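Reviews > Open Days & Demos > Simulation Tools

Search reviews Enter a keyword Go

An afternoon with Prata, the two-arm bench simulator from Plavever

I had been meaning to try Prata ever since Vimala Warrier mentioned it to me over a very bad cup of coffee last spring, so when Plavever announced an open day for July I signed up the same evening, and then spent a good while wondering whether a simulator would be any fun to watch for a whole afternoon. I needn't have worried! I came home with a notebook full of scribbles, a paper bag of leftover cookies (thank you, front desk) and a pretty firm opinion, which I'll get to in my own slow way.

Plavever has the second floor of the old Trutow building, up a flight of stairs that I would call generous. Isauro Manríquez met us at the top and got us into room 304, where there were chairs for 30 people and a big screen at the front. The chairs were the folding kind. Bring a sweater if you go to the next one, as they keep that room chilly for the sake of the workstations along the back wall.

For anyone who hasn't run across it, Prata is a program for building and rehearsing tabletop jobs with a pair of robot arms before you commit any real hardware to them. You pick your arms, you pick your table and your small parts, and then you can drive the arms by hand or hand the job over to a script. There are others that do this, and I own a license for one of them (I won't name it, we've had our troubles), but Prata is aimed squarely at small shops and teaching labs, and you can feel that in how it's laid out. The menus are short. The words in them are words I know.

Macario Valdovinos ran the demonstration, and he is a natural at it, patient and happy to back up when somebody in the third row has lost the thread. He had chosen the pen exercise, which is one of the starter projects that comes in the box. You get a little upright stick with colored bands and a long block with a row of holes in its white top, and you work out how to bring the two together with two grippers. It sounds like nothing. Anyone who has tried to line up a skinny part with a hole using a pair of arms knows better, and I heard a few knowing chuckles around me when he said it was for beginners.

What I liked most was how he kept hopping from one viewpoint to another while he talked. Prata lets you look from out in the room or from right up behind a gripper, and the closer view changes how you think about the job. From across the table everything looks reachable. Down low, next to the fingers, you see how much of your own view the gripper takes up, and you start planning around that, just as you'd have to with a real wrist camera. 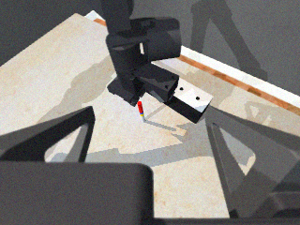
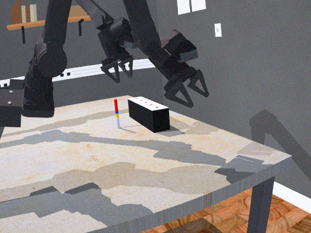 The pen exercise in Prata, with the banded stick standing on the table in both views. The long block is up off the table in the first and resting on it in the second.

I'll say a word on the looks of it, because Valdis Kairys, who sat beside me, was a bit sniffy on the subject. He felt that a wood floor with swirly grain and a shelf of books on the wall were a waste of a graphics card. I see his point, but I don't agree. The shadows fall across that stone-patterned tabletop in big overlapping patches, and if you're planning to do anything with cameras later on, you want to be fighting with shadows early. A bare gray void teaches you very little. You can switch the room off in the settings anyway, Valdis.

After the break they let us have a turn. There were 3 stations and a good-natured line for each, and I got in two goes with the hand controllers. The first went terribly. I had both arms leaning in over the table at once, very pleased with myself, and knocked the stick flat with an elbow I wasn't watching. The reset is quick, thank goodness, and it remembers your viewpoint, so you aren't set back to some far corner of the room each time you make a mess. On my second go I got the fingers around the stick and carried it a little way before I ran out of turn. I was absurdly proud of that.

Now for the grumbles. The controllers are heavier than they need to be, and the trigger that closes the gripper has a long soft pull with the bite right at the end, so I kept squeezing too hard. Apostolos Psarras, who looks after the Valletov teaching lab and has had Prata on his machines for a school year, told me his students get used to it inside a week, and that he turns the sensitivity down for the first few sessions. I wish that were the factory setting. The written guide is thin, too. It gets you through installing and through the pen exercise, and then it rather waves you off from the dock. And the script editor, which Macario went through fairly quickly, has tiny type that I couldn't make bigger, though he did write that down when I complained.

The starter license is $100 for the year and covers one seat, with the arms, the table and the beginner projects included. Extra rooms and parts cost more, and I didn't get a clear answer on how much more, so ask before you buy if you have something particular in mind. For a classroom you'd want to call them.

Would I buy it? I have, as it happens, the very next morning, before I'd finished my toast. It isn't going to replace time on real arms, and Macario was quite frank about that himself when someone asked. But for practicing approach angles at the kitchen table, with nothing to break and no one waiting behind me, I think it's a lovely piece of work. Four stars, and I'd bump that up if they sort out the trigger.

They're planning another open day for the fall. Parking is behind the building, and the stairs really are steep.

Filed under: Robot Simulators, Two-Arm Setups, Open Days, Teaching Labs

Contact us | Write for us | All reviews copyright their authors | Back to top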